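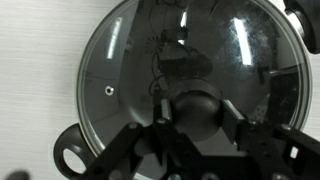 Andik arm: frequently asked questions
Last updated 20 September 2026

What is Andik?
Andik is a small robot arm which we build in our shared workshop. The goal is simple kitchen work: take the lid from a pot, put it beside, put it back. It is a hobby project and nothing is for sale.

Who is building it?
Seija Koivisto makes the gripper and the brackets. Kiprono Rweyemamu writes the software. I, Keyvan Tabrizi, do the wiring and I answer the mail, so please excuse my English.

How much did it cost?
Until now we have spent 900 dollars, and we agreed to stop at 1,000. The camera at the wrist was 139 dollars of this. Tools are not counted, they belong to the workshop.

Why did you choose pot lids?
We wanted a task which every visitor understands at once. Also the knob is a good shape to learn on. It is round, so two flat fingers touch it only at a small area on each side, and the lid can turn if the grip is not centred.

Is glass not difficult for the camera?
Yes, very. A glass lid works like a dark mirror. The arm sees its own reflection in it, and the ceiling lights become bright white streaks. Our first program looked for the brightest edge and often it chose a lamp. Now Kiprono searches for the metal rim first, and then for the dark knob near the centre of this circle. The steam vent was sometimes taken for the knob, but it is much smaller and we filter it by size.

How hard does the gripper squeeze?
We limit the motor current in software. Please begin with a low value and raise it slowly. Seija broke 3 brackets before we had the limit.

Can I use it on a hot stove?
No. We test only with cold, empty pots on the table. The fingers and the cables are not made for heat or steam.

Can I get the drawings?
Yes. The folder is called Laizer, after our first version, and it is on the workshop computer. Bring a memory stick. The finger drawings have the newest colour marks for the bolt holes, the older ones are wrong at the left arm.

My gripper closes crooked. What can I do?
Loosen the bolts on both linkage arms, close the fingers by hand on something round, then tighten each side a little at a time. If it is still crooked, measure the two arms against each other.

May I come and see it?
You are welcome on any open evening. Write to Nia Rosser at the front desk before you come, and wear closed shoes.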